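Lemeo two-arm tabletop kit: a review after the grip fault 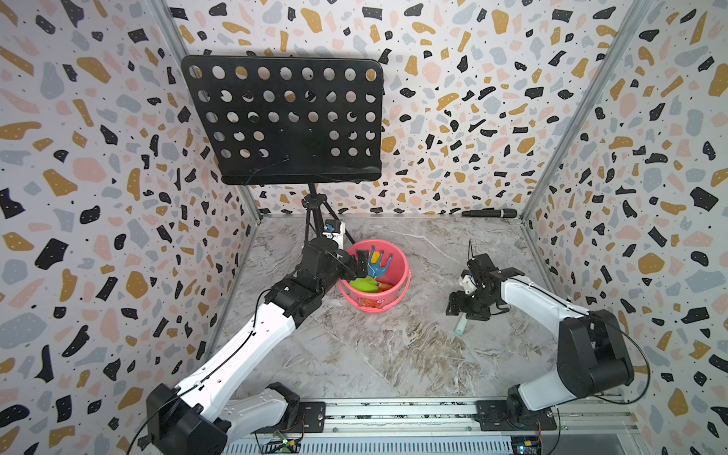 I bought the Lemeo because Seija Juntunen in our shop was tired of hearing me say I would build my own. It cost $1185, and the first month went so smoothly that I had started drafting a much kinder review than this one.

Then in May the right gripper stopped letting go. It closed on a plastic handle, got the open command, and kept squeezing. The software reported the gripper as open. I have worked with people like that.

The log called it error 819. The manual's entry for 819 reads "gripper state mismatch, see section 9." There are eight sections. I held the stop button, which cuts power to both arms at once, and the arms did what unpowered arms do and came down. The right elbow met the tabletop with a noise that brought Nicanor Gaete out of the next room with his sandwich. No damage to the arm. The handle has a waist now.

After a weekend of swapping parts I pinned it on the connector at the wrist. The cable makes a wide loop past the elbow, and every time the arm folds in tight the loop tugs on the plug. Mine had backed out by maybe a millimeter. Commands still got through on a good day, and position feedback didn't, so the controller filled in whatever it hoped was true. That part bothers me more than the plug. A lost signal ought to stop the arm.

Lemeo support answered in 2 days, politely, and sent a Brerkoser strain clip and a firmware update. With both installed I ran 101 pick-and-place cycles -- toys into a bucket, toys out of the bucket -- and got no 819. I also taped the cable to the forearm, which they did not suggest.

Good: stiff arms, quiet motors, decent reach for a tabletop.
Bad: the manual, the cable routing, and a stop button that drops everything, so keep your hands out from under the arms.

Three stars. I'd go to four if they write section 9.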